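Spent my Monday reading about AI in medicine again, so you all get a thread. Grab a coffee. 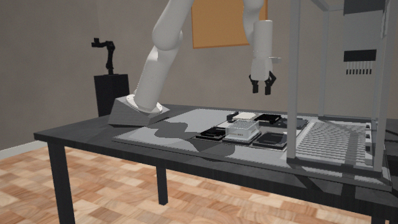
## 1/

My hospital's eye clinic started using a screening tool called Enora in August. It looks at pictures of the back of your eye and flags early signs of diabetic damage. I do scheduling there (not a doctor, please don't send me your eyeballs) and I have Thoughts.

## 2/

First thing: it's fast! A patient used to wait days for someone to read the images. Now there's a first answer before they've found their parking ticket. A person still reads every flagged one, usually Dr. Etelka Orbán, who drinks more tea than anyone I've met.

## 3/

In our first stretch we ran 206 patients through it. Enora flagged 32. Dr. Orbán agreed with most of those, and she threw out 5 that were just smudgy pictures. I thought that was pretty good? She thought it was "fine." High praise from her.

## 4/

What bugs me is the ones it *doesn't* flag. We pull a batch of the all-clears and have a human read them too, and three came back needing a second look. Three people is a small number unless you're one of them.

## 5/

Somebody asked if it learns from our patients. Nope, not ours. The version we have is locked, and any update has to be checked before it goes live. I had to ask Barnabás Jakab in IT to explain this twice and he was very nice about it.

## 6/

Also, the Lau office (our smaller site) has an older camera, and Enora rejects way more pictures from there. Same software, same training for the staff, worse pictures in. So those folks get sent across town to us, and a lot of them don't have a car. This is the part I'd love to see more articles about!!

## 7/

If your clinic offers one of these, ask who looks at the result after the computer does. Ask what happens if the picture is too blurry. And still go to your regular eye exam, it only checks for the one thing.

## 8/

OK my break is over. Will post again when we hear about the new camera for Lau (they keep saying "soon").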